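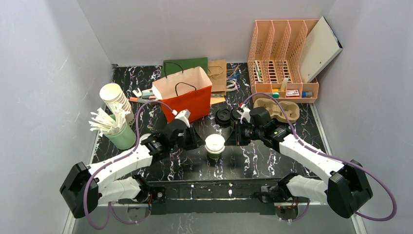

Back at Judside until gone eleven last night and my back is telling me about it this morning. I'm writing this over toast because if I leave it any longer I'll forget which changes I made, and then I'll be stuck guessing again like I was in December.

First job was the cables. Both arms now have their purple runs looped loosely from gripper to elbow, and I've stopped trying to make them neat. Every time I tie them down tight the wrist runs out of slack halfway through a turn, the motor sulks and I have to power the whole lot off and on again. So loose it is. The left one dangles over the front of the table and I keep catching it with my sleeve, which I'll deal with when I can be bothered (a hook? a bit of Velcro?).

The grey walls are staying! I was in two minds when I put them up, what with losing the light from the window, but the arms used to get properly confused by people walking past the bench and now they don't. Worth every penny of the board, even if I did cut the first piece 6 mm short and had to do it again.

The game at the moment is coffee clutter. Cups, a lid, stirrers, the pulp carrier, paper bags – all the rubbish I bring in anyway, so it costs nothing to crush. I've called the whole task Politis, for no good reason except that the folder needed a name. The orange bag is my favourite thing to practise on. It stands up nicely and the rope handles make a decent target, but go in a touch too low and the fingers just shove the whole bag backwards. I did that over and over before I thought to lift the approach a bit. Four clean grabs after that, then a fifth where it got one handle and dragged the bag over sideways. I'm having the four.

The lid is a pig. Flat on the table there's hardly an edge to get hold of, and on its side it wants to roll. Left arm won't go near it with the numbers I've got. Right arm is better, I think because I set that shoulder up second and had learnt something by then.

Spent a silly amount of time on the log as well. It had got to 1,158 lines and over 100 of them were the same complaint from the right elbow, which I'd been ignoring for weeks. Loose connector. Pushed it home with my thumb and the complaint stopped. I could have cried.

Still waiting on the spare fingertips from Eltano, so no heavy lifting until they turn up. Dilach is the next build and I've told myself I'm not opening that box before this one can clear a table on its own. I did have a little look at the instructions though.

To take tonight: small Allen keys, the long ruler, cable hook, milk.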